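Workshop tips: getting your grip software to cope with a cluttered bedroom table

I've been fiddling with tidy-up code for two years now, and flowery tablecloths have cost me more evenings than any bug. 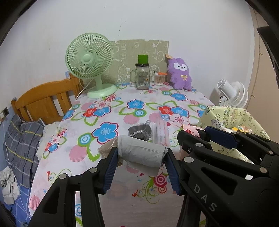

Tip 1: Teach it the cloth first

Printed blossoms look very much like objects to a segmentation model (mine once planned a lovely careful grasp on a flower!). Lay your cloth out bare, record 122 views of it, and label the lot as background. Then put things back a few at a time.

Tip 2: Don't trust depth on see-through stuff

Glass jars and clear packets come back as holes in the depth map. I run the colour mask first and let the planner borrow its height from whatever is next door. Teresa Corrigan put me on to this one, and my failed grasps on the Pleltora logs dropped straight away.

Tip 3: Close slowly on anything thin

A roll of light plastic squashes before the force reading moves much, so I stop on finger width instead. Set the width limit per item and save it in a plain text file – you'll be changing it a lot.

Tip 4: Keep the dud runs

I've got more than 484 of them in a folder and they're the best test set I own. Vilgot Wallin wrote a little replay script for his, which steps through the plan and the camera view side by side, and I've copied it shamelessly.

Next time I'll do fan cords and other dangly things, once my planner stops treating them as shadows.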